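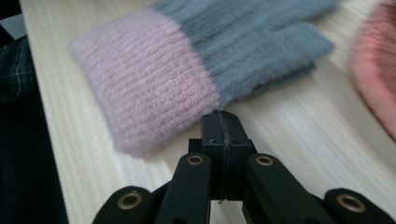
Knitwear table check, Prondport sorting room
Checked by: Mwanahawa Koech
Month: March
Copy to: Konrad Hollenstein

1. Tabletop clean and dry before first item
OK. Wiped down at 8 a.m.

2. Wood surface free of splinters and rough spots
Needs work. One rough spot on the long edge near the window. Brushed yarn snags on it. Sand and wipe before the next batch.

3. Items laid flat for inspection, one at a time
OK. Folded pieces have to be opened up and looked at on both sides. A fold can hide a pulled stitch.

4. Pins, tags and staples removed
OK. Found 2 pins in the Rainer batch, both in cuffs. Put in the sharps tin.

5. Seams checked where two colors meet
OK with comment. Run a thumb along the inside of the join. Three pieces had loose ends longer than they should be. Set aside for Aslak to weave in. Do not pull or cut them at the table.

6. Cuffs stretched gently and released
OK. Ribbing came back on all but one.

7. Loose fiber cleared from table and tools
Needs work. Fuzzy yarn sheds a lot and single strands get caught in narrow gaps. Clear after every batch, not only at the end of the shift. Lint roller is empty, refill ordered.

8. Walkway clear, bins not above the rim
OK. Pink and gray bins were close to full. Emptied at noon.

9. Lighting
OK. Dark yarn is still hard to judge after 3 p.m. Do light colors last.

Follow-up
Item 2: Vinzenz Pfister, sanding.
Item 7: Mwanahawa Koech, refill and a note on the wall.
Recheck both before the Grimodari delivery is unpacked.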